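## Teaching by hand: how small should the steps be?

**Godelieve Kramer**, 28 November 2018

We're showing our arm a desk job by remote control: punch a form, put it to one side, then clear up the paper dots. I do each part with my own hands first, to see what the grip should be, then repeat it with the controller. The punching copies well. The dots don't. After 60 demonstrations the arm still closes on nothing most of the time. Should I record more, or change how I show it?

### Veerle Cuypers

Change how you show it first. We had the same trouble at Ovinmont with small washers. I was picking them up in a different order every time, and my approach angle wandered as I got tired. Decide on one order, nearest first, and keep to it. Come down with thumb and index finger already nearly closed.

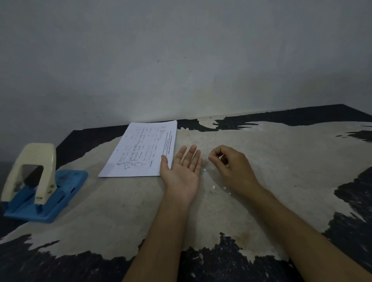
### Henk Geerts

just do 100 and see. worked for me

### Mieke Hermans

I'd split the job in two and train the dots separately. In a full run the pinching is only a short part at the end, so the arm sees very little of it.

Also check the delay on your controller. Ours was bad enough that the operator stopped and waited above every piece, and the arm learned to stop and wait too. We threw out 19 recordings over that.

If it still misses, ask whether it has to pinch at all. Sweeping the dots to the table edge with the side of the gripper took us 3 tries to show properly.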